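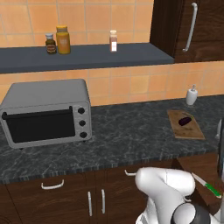
Simulated kitchen used for the Vidley remote-control demonstrations, with the arm and green-handled knife at lower right. Render: Prindley

Fri 17 September

Prindley has released a set of 570 remotely operated kitchen demonstrations recorded in simulation, along with the control software its operators used to produce them. The release, named Vidley, is intended for groups training manipulation policies by imitation.

Each demonstration is driven by a person wearing a headset and holding two tracked hand controllers. Controller motion is mapped to the wrists of a two-armed robot model, and an inverse kinematics solver computes the joint angles. The trigger on each controller opens and closes the corresponding gripper. Joint positions, gripper commands and rendered camera views are logged together and stored as one file per attempt.

The tasks involve a knife, a cutting board and a single vegetable. Prindley said it selected them for the orientation control they demand. A blade held in a parallel gripper has to be kept at a usable angle while the arm travels, and small wrist errors by the operator are carried into the recording.

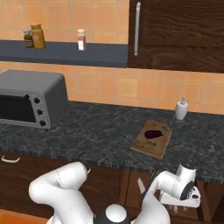
Operators completed 55 practice attempts each before their recordings were accepted. Attempts in which the knife was dropped or the solver hit a joint limit are kept in a separate folder and labeled as failures. They are not included in the count of 570.

"The first version mapped the hand one to one, and people ran out of reach at the counter edge," said Tibor Lakatos, who leads the teleoperation work at Prindley. "We added a clutch button. You hold it, move your hand back to a comfortable place, release it and continue."

Lakatos said the clutch introduced pauses into the data. A script supplied with the release trims any pause longer than 200 milliseconds, and the untrimmed recordings are also available.

The company also tested hand guiding, in which the operator moves a physical arm directly and the simulated arm follows. That method gave smoother paths but required a second arm for two-handed tasks, and it was dropped in April.

Cutting is not modeled. The vegetable is a rigid body, and an attempt is scored on blade position and angle at contact. Prindley said a deformable version is under development and gave no date for it.

The control software runs on Linux and is distributed with the recordings.

Filed under: Robotics > Simulation & Teleoperation

Comments (3)

gesus
Is the clutch state logged as its own channel? Trimming by duration alone would also remove real hesitation before contact.

Nogueira
It's in the readme. Clutch is a boolean per arm, same rate as the joints.

m_hollow
Would like to see the hand-guided runs released too, even if there are only a few of them.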